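The Border at Jidbridge

My phone has always known I was leaving home before I did. I'd be halfway across the bridge, thinking about soup, and it would buzz against my leg and say Welcome to Skalton! Calls, texts and data are charged at visitor rates. And I'd say a bad word and dig it out of my coat and turn everything off, and by then it had already fetched my mail and the weather and a video of a goat.

I should explain about the bridge. Jidbridge is one town to anybody with eyes, but the river runs through the middle of it and so does the border, and my apartment is on the Zostwood side and the bakery where I worked is on the Skalton side. Nine minutes, door to door. You don't show a passport. There's a painted line on the sidewalk that kids jump over. The only thing in the whole town that took the border seriously was my phone company.

The company was called Mạch, with the little dot under the a, and I never once heard two people say it the same way. I'd picked it because the first month was free. I stayed because I am lazy, and because my mother had finally learned my number by heart and I wasn't going to do that to her twice.

So for years I had my habits. Phone off at the third lamppost going over, phone on at the third lamppost coming back. If my mother called during the day she got the recording. She hated the recording. She'd leave these long, offended messages for it, as if it had been rude to her at a party.

Then came the winter my mother was sick, and I forgot about lampposts.

She lived four hours up the line in the hills, and my sister was with her, and every evening that December I stood in the alley behind the bakery with flour up to my elbows and called. We talked about nothing! We talked about whether the neighbor's dog was the same dog or a new dog. She told me the plot of a movie, the entire plot, and then realized she'd mixed it up with another movie and went back to the start. I could hear her getting tired and I could hear her not wanting to hang up, and I wasn't going to be the one to say well, I'd better let you go.
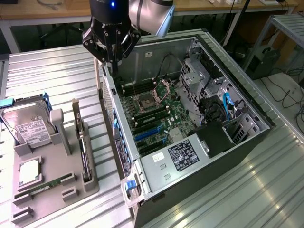 The bill came in January. It was 1,740, and I read it as 174 first, which already made me sit down, and then I saw the comma.

I kept my voice very calm on the phone to Mạch, I was proud of that. I explained that I was a Zostwood customer. The woman agreed that I was. I explained that the bakery was nine minutes from my bed. She said that was nice, she wished hers was. She had a warm, slightly stuffed-up voice and I could hear typing behind it. Then she told me that the calls had been made from Skalton, and Skalton was Zone 6.

"What else is in Zone 6?" I asked.

She read me the list. It was cruise ships, mostly. Two deserts. An island where I think people only go to look at birds.

"I was in an alley," I said. "I could see my own kitchen window."

"Could you have stood closer to it?" she asked. I want to be fair to her, she wasn't being snippy. She really wanted to know. She told me there were people in town who made their calls from the middle of the bridge, leaning out over the rail on the home side. She'd had one man who swore by the mailbox outside the pharmacy. She sounded like someone passing on fishing spots.

I asked if there was anything she could do. She put me on hold, and the hold music was a piano thing that went around and around, and I did the dishes to it. When she came back she said she could take off the voicemail charges. I'd been charged, she explained, every time my mother reached the recording while my phone was across the river, on the days I'd forgotten to turn it off.

"She leaves long messages," I said.

"She does," said the woman, and then there was a pause where I think we both realized she had the lengths right in front of her. "One of these is eleven minutes."

I laughed so hard I had to hold on to the sink. I knew that one. That was the one about the curtains.

I paid it in the end, a bit at a time. I'd had 2,000 put away for a new oven, a little one of my own, because I had an idea back then about selling buns out of my front window, and the oven went back to being an idea. My sister offered to split it and I wouldn't let her. I couldn't have told you why, I'm not usually noble about money.

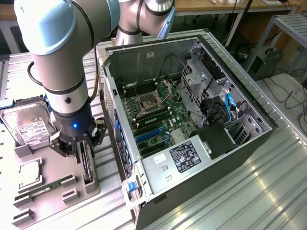 My mother got better, by the way! I know how it sounds when someone starts a story like this one. She got better in spring, she was crabby all the way through it, and when I told her about the bill (I wasn't going to, but my sister has a mouth like an open barn) she went completely silent. I thought the call had dropped.

"For the dog?" she said. "You paid that for the dog?"

"And the movie."

"I didn't even tell it right."

"You told it three times, Mom. One of them must have been right."

She mailed me a phone card after that, the scratch-off kind, from the gas station in her village. I don't believe it would have worked in anything built since I left school. It's on my refrigerator. She asks about it sometimes, whether I've used it up yet, and I tell her I'm still getting through it.

They changed the zones eventually. One morning I was on the bridge with my coat open, and the phone buzzed, and it said Welcome to Skalton! Use your plan just like at home. I read it twice. I'd already passed the third lamppost and my thumb was on the button anyway, the way it had been every morning for years. A boy with a schoolbag was hopping back and forth over the painted line, and I had to step around him.

I called her right there. It was ten to six in the morning and she picked up on the first ring, furious, wanting to know who had died.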